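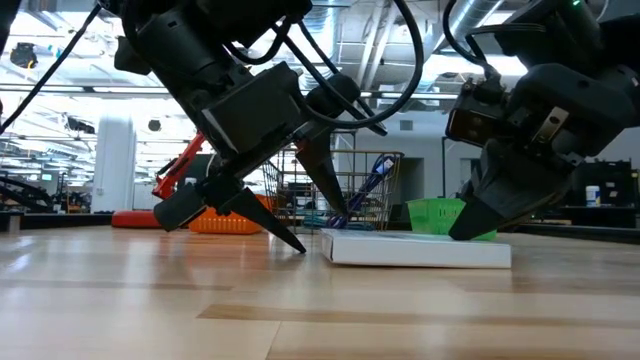 Light wooden surface under overhead lights.

Products > Wood care > Surface oils > Geum Bench Oil

Surface oils | Stains | Fillers | Applicators | Data sheets

Geum Bench Oil, clear matt

Geum is a penetrating oil for indoor wooden worktops, desks and benches. It is made by Prasier at the Serkmont works and supplied ready to use. It must not be thinned. The current formula has a lower wax content than the one sold before June and dries to a flatter sheen. Tins of the older formula have a grey lid. The two may be used on the same surface, but a difference in sheen will show where they meet.

Suitable surfaces

Bare or previously oiled oak, ash, beech, birch, maple and pine. Varnish and lacquer must be removed completely before use. Geum will not soak into a sealed surface and will stay tacky if applied over one. On iroko and teak, wipe the wood with solvent first and test on the underside.

Geum deepens the colour of pale woods slightly. Where this is not wanted, use Trarkura White, which carries a small amount of pigment. Boards of mixed colour will keep their contrast under either product. Neither is a stain, and neither will hide repairs made with coloured filler.

Applying

Sand along the grain, finishing with 180 grit on softwood and 150 on hardwood. A finer grit closes the surface and reduces uptake. Vacuum, then wipe with a dry cloth. Stir the tin to the bottom before opening time has been counted.

Spread a thin coat with a short-pile roller or lint-free cloth. Leave for 30 minutes, then wipe off everything that has not soaked in. Oil left standing will form a skin that can only be sanded away. Apply a second coat after an overnight wait. End grain may need a third.
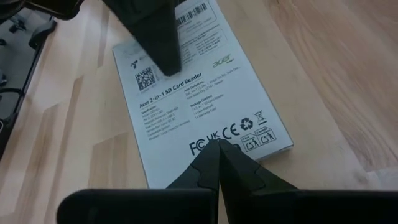 Light use is possible the day after the final coat. Keep water, hot cups and rubber feet off the surface until the oil has fully cured. Cardboard packaging and paper should not be left lying on a newly oiled top, as they draw oil out of the wood and leave a dull patch. The same applies to mouse mats and cloth runners.

Cure is slower below 12 °C and in rooms without air movement. Do not speed it up with a heat gun.

Maintenance

Clean with a damp cloth and a mild soap. Scouring pads and ammonia cleaners will strip the finish. When water no longer beads, clean the top, let it dry and apply one thin coat. Small scratches can be sanded out and oiled locally. The repair will look darker for several weeks.

Technical data

Finish: clear, matt
Tin sizes: 200 ml, 1 litre, 3 litres
Coats: 2
Abrasion test: 3,000 cycles, in-house method, beech panel
Storage: upright, frost-free, lid closed
Shelf life, unopened: 30 months

Safety

Oil-soaked cloths can catch fire without a source of flame. Lay them flat outdoors to dry or put them in a metal container filled with water. Keep the tin away from children. Ventilate the room during application and drying.

Technical questions on Geum and Trarkura are handled by Min-kyu Song at the Serkmont works. Please quote the batch code from the base of the tin.

Contact | Copyright Prasier | Back to top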